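How to Run a Horror Marathon Without Losing the Room by Movie Three

I've been hosting an all-night horror marathon at my place in Flekstead every October for a while now, and I've made pretty much every mistake there is. So if you're planning your first one, let me walk you through how I do it these days.

Start with the clock. Add up your running times before you invite anybody. My last lineup came to 1,294 minutes on the first draft (I know, I know) and I had to cut it way down. Four movies is plenty. If one of them runs 157 minutes, make it three and a short.

Next, the order. Put your loudest, silliest movie second. People are still showing up during the first one, so I open with something everyone has seen, usually a slasher. Slot three is for the slow, creepy stuff - possession movies, haunted houses, anything with a lot of hallway in it. My friend Loredana Lombardi swears by putting found footage last, around 3 a.m., when everybody's half asleep and every little noise counts. I tried it and she's right!

Now test your discs. All of them, all the way into the movie, on the player you'll be using. I once had a secondhand copy freeze at the 69-minute mark, right before the big reveal, and we ended up acting out the ending.
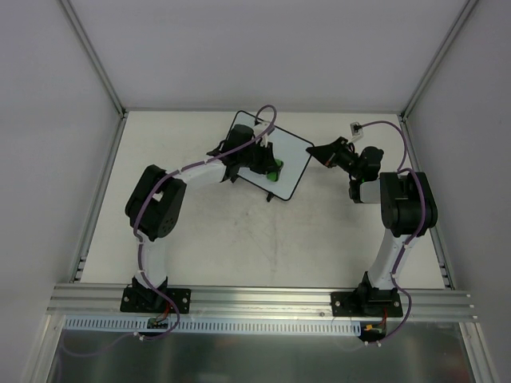

Same goes for subtitles. Check that they're on and that folks on the back couch can read them, especially if you're showing something foreign.

Give people real breaks too. I do 15 minutes between movies, lights up, pizza in the oven. Keep the crunchy snacks for the loud movie and put out soft stuff like brownies for the quiet one.

Last thing: write your lineup on a card and stick it on the fridge, start times included. That way people who only want the 1 a.m. ghost movie can nap until then. I keep spare blankets in the hall closet for them, and a box of earplugs for the neighbors.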